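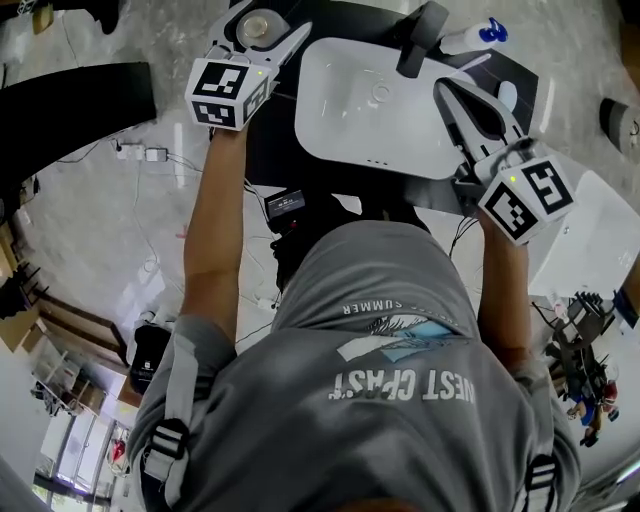 1/ Friday, 4:50 p.m., and the Hokthorpe mayor's race has a new poll. The campaigns got it before the rest of us, which explains why both of them sent me emails with the word "momentum" in the subject line.

2/ Topline: Councilman Bravo is down 11 with women. In the last one he was down 6. His office calls this "a snapshot." So was the last one, and that one he put on a mailer.

3/ Sample was 1000 likely voters. The Bravo people would like you to know it should have been 2000. They didn't mind 373 in the spring, when he was ahead. 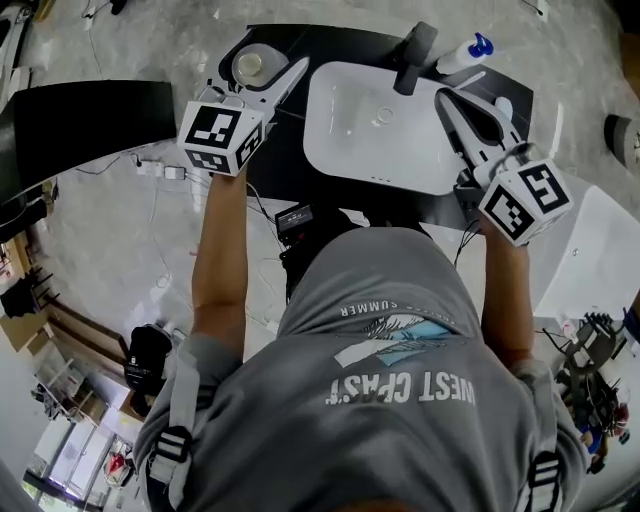
4/ WHAT HE SAID

The slide starts with the Rotary lunch, where he was asked about the city's paid leave plan and said working moms "mostly figure it out." There was a pause. A fork was put down. I was at table nine and I heard it.

5/ He then had three days to clean it up and used them to say it again on the radio, slower.

6/ His opponent, Visitación Prieto, has not run one ad about it. She just reads the quote out loud at her events, thanks everyone for coming and sits down. Cheapest media buy in the county.

7/ Bravo did hold a "Women for Bravo" breakfast in September. The sign-up sheet had 78 names on it. I recognized a good number of them as Bravos. 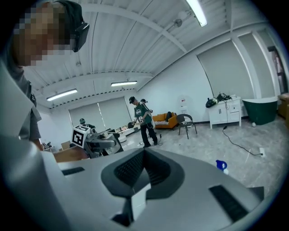 Headset on, leaning in.

8/ To be fair to him, Prieto has her own soft spots. She's behind with men over 50, and her answer on the Nison Street parking garage changes depending on which end of Nison Street she's standing on.

9/ Debate is next week at the high school. The leave plan is question two. His staff has asked if it could be question nine.

10/ Replies are open. If you work for either campaign, please use your own name this time, Gary.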